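5 Recording a two-handed packing session

This section covers the recording of packing demonstrations with a pair of Willeo hand-held grippers. It assumes that both grippers have been assembled (section 2), that the lens calibration in section 3 has been passed, and that the Etumia recorder software is installed on the host computer. Processing of the finished recordings is dealt with in section 6.

5.1 Purpose of the task

The operator moves wrapped items from a flat surface into an open box, using one gripper in each hand. The recordings are used to train the Isness policy, which predicts the motion of both grippers from the wrist views alone. Soft packets are of particular interest: they change shape when squeezed, and their outline at the moment of release differs from their outline at the moment of grasp.

In the Khổng trial set, 467 demonstrations were recorded in ordinary homes. Of these, 221 used soft packets and the remainder used rigid cartons. The policy trained on both groups dropped fewer packets than the policy trained on cartons alone, and the gain was largest on beds and sofas, where the surface gives way under the fingers.

5.2 Preparing the work area

1. Choose a surface with enough room for the box and the loose items. A bed, table or floor is suitable. Do not cover plain or patterned fabric with a mat.

2. Place the open box close to the operator, with the flaps folded clear of the opening.

3. Lay out the items beyond the box. Leave a gap between neighbouring items wide enough for one open finger.

4. Switch on the room lights and leave them unchanged for the whole session. Curtains may be open or closed, but must not be moved between demonstrations.

5. Check the live view from each gripper. Both fingertips must be visible with the jaws fully open and fully closed.

Note: Household objects in the background need not be removed. The tracking stage relies on fixed features such as doors, sockets and furniture edges, and a bare room gives poorer results than a furnished one.

Caution: Remove mirrors from the work area or cover them. Reflected features are treated as real ones and can shift the estimated path of the gripper.

5.3 Starting the recording

1. Power up the left gripper, then the right. Wait until the recorder lists both devices as READY.

2. Hold the two grippers side by side over the work surface and press SYNC. Keep them still until the recorder gives a single tone.

3. Open and close each set of jaws fully, twice. The recorder uses this movement to set the zero and full-width positions.

4. Move both grippers slowly over the box and the items to build the map. The map is accepted when the feature count stays above 300.

5. Press START and begin the first demonstration.

5.4 Carrying out a demonstration

1. Bring the jaws down with one finger on each side of the item. Approach from above where possible.

2. Close the jaws until the pads hold the item firmly. A soft packet may fold in the middle. Continue with the movement and do not re-grip to flatten it.

3. Lift the item clear of the surface before moving it sideways.

4. Bring the item over the opening of the box and lower it. Open the jaws only when the item is inside the walls. 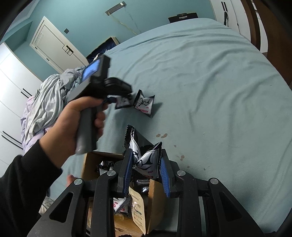
Figure 5-1. Soft packet held between the ribbed pads over the open box, with the second gripper in the operator's left hand.

5. Keep the idle gripper out of the path of the working one. It may remain over the next item, but should not touch it until the first has been released.

6. Press STOP when the last item is in the box and both sets of jaws are open.

Note: A failed grasp does not spoil a demonstration. If an item slips, pick it up again and carry on - the recovery is useful training data. Press DISCARD only if a hand touches an item directly or if tracking is lost.

Caution: Do not force the jaws closed on a puffed packet. The seal may burst, and crumbs in the linkage will affect the width reading. If this happens, clean the pivots as described in section 8.

5.5 Checking the result

After each group of 11 demonstrations, open the review page and examine the two width traces. Each grasp should appear as a steady level above zero. A trace that falls to zero during a lift means that the item was dropped or that the pads have slipped out of line.

Where the level drifts slowly upwards over several demonstrations, repeat step 3 of section 5.3. Where only one gripper is affected, inspect its pads for wear before recording further.

Section revised Apr 25, 2021. The SYNC procedure replaces the clap method used up to the November release.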